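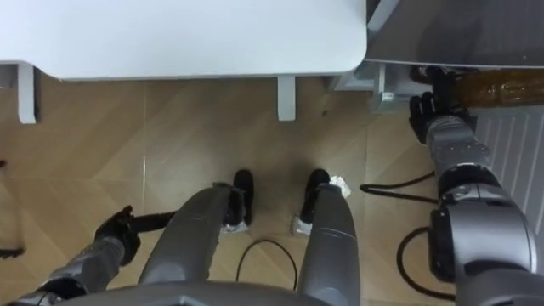
Ovbridge census finds downtown growing again, and I couldn't be happier to share it

OVBRIDGE, 24 Dec 2025 - I'm Nusrat Mohmand, and I run the neighborhood research desk at the Farooqui Center. My team spent most of the fall knocking on doors between the river and Skimen Avenue, and our new report, "Who's Moving In," is out today!

The short version: 58 percent of the households we talked to downtown moved there in the last 6 years. Most of them came from somewhere else in the metro area, which surprised me (I had my money on out-of-state arrivals). A lot are renters in their late twenties, but there are plenty of retirees too, mainly in the old warehouse blocks by the rail yard.

My colleague Kourosh Jalali did the mapping, and his maps are my favorite part. You can see four blocks near the Flostis Building where the population had been dropping for 20 years and is now climbing. Just west of there it's still falling, and I don't want that to get lost in the good news.

"People kept telling us they wanted to walk to work, and then they asked us where the grocery store was," says Rafia Abbasi, who led our interviews in November. "The city should be listening to both halves of that."

The report is free to read at the Farooqui Center's front desk and at every branch library in Ovbridge. Reporters who want the block-by-block tables or an interview can ask for Waqas Ghauri in our press office - he has the spreadsheets ready to send.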